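Brestley Neighbours Help Board > Clubs, Outings and Open Days

Taking a group to the Debnath open day, what should we expect?

Posted by betdale_gran, 11/05/2023

Hello everyone, hoping some of you kind people can help. Our walking group (mostly retired, a couple of grandkids tagging along) has been offered places at the Debnath robotics open day over in Drerncombe. The letter says there'll be a demonstration of household tidying and that visitors can "have a go with the hand tools", and that's all it says! I don't know if we'll be standing the whole time, if it's all computers and graphs, or if the little ones will be bored silly by morning tea. Two of our lot have crook knees, so I'd love to hear from anybody who went to the last one in October. Is it worth the drive?

drerncombe_dot

Oh, do go! I went in October with my sister and we had a lovely day of it. I'd pictured a big shiny hall with a metal man walking about, and it's much homelier than that. A good part of it is about ordinary jobs at an ordinary table, folding cloths and clearing away the odds and ends, the sort of thing we've all done a thousand times without giving it a thought. You get to hold one of the hand-held grippers yourself, with two black arms and blue pads on the tips for fingers, and you work them open and shut while somebody talks you through it.

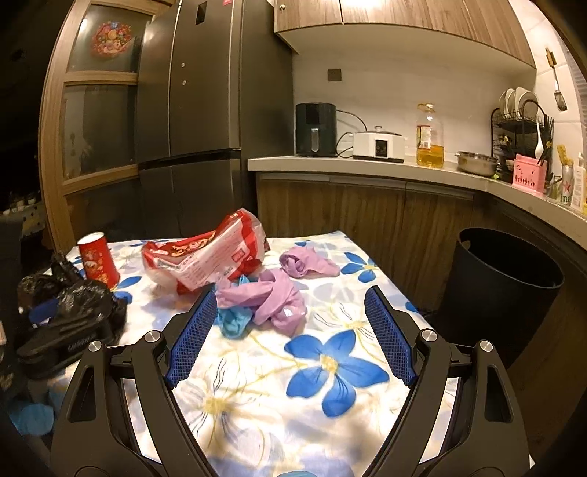 Soft things are the hard part, so the young woman running our session told us. A cup keeps its shape when you pick it up, but a bit of cloth flops a different way every time, and the robot has to learn from lots and lots of goes done by people. My sister is a champion folder and she was hopeless at it for the first ten minutes, then you couldn't get the thing off her!

For the knees, ring ahead and ask for chairs. We were on our feet for most of the talk, which ran long, but they were very good about bringing seats out once somebody asked. Our session took 71 people and it did get squashy near the front, so get the grandkids there early if you want them to see anything.

mulga_and_mittens

Went, was OK. Parking is rubbish. Take the 92 bus from Brestley, it stops at the gate. Tea was 4 dollars and the scones were gone by eleven.

patchwork_pete

I'd agree with most of what Dot says, though I found the talk a bit heavy going in the middle when they got on to the software. Kids were fine as long as they got a turn with the gripper. Do wear layers, as the building was freezing when we went. I also heard they had 320 names down last time, so send your form back soon even though you've been offered places. If you get stuck, the Betdale library desk had spare forms when I was in there last week.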